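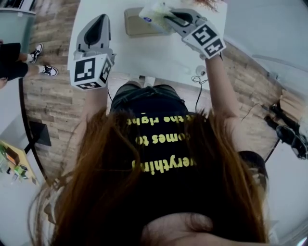 Two hand-held grippers at a white table, the right one closed on a plastic bag.

Judberg Hand Grippers: Chores Are Still Winning
Review by Widad Shboul
5 March 2023 | 3 min read

Search reviews Go

Judberg sells these grippers in pairs and says the moves you make with them will teach an arm to tidy your kitchen. I've heard that kind of talk before, mostly from Drurnmont, whose folding machine gave up on my towels.

The marker cubes tell the software where each gripper is. Fine. But all the deciding is still done by a person. Picking up a thin plastic bag near a tray is a job a bored kid can do, and with these I needed 33 tries before I stopped pinching air. My wrists were sore after 30 minutes.

Good points: the grip is firm once you have it, and spare jaws are easy to order. Bad points: slippery bags, anything flat, and a price of $3000 before you own an arm to go with them. The Tarawneh arm I tried next was another $4000 and dropped a sponge in the sink twice.

For a packing bench, maybe, if every item is the same shape. For a house, no. I'll look again when the Cidolcombe update ships in April.

Score: 2 out of 5

Contact | Copyright Widad Shboul | Back to top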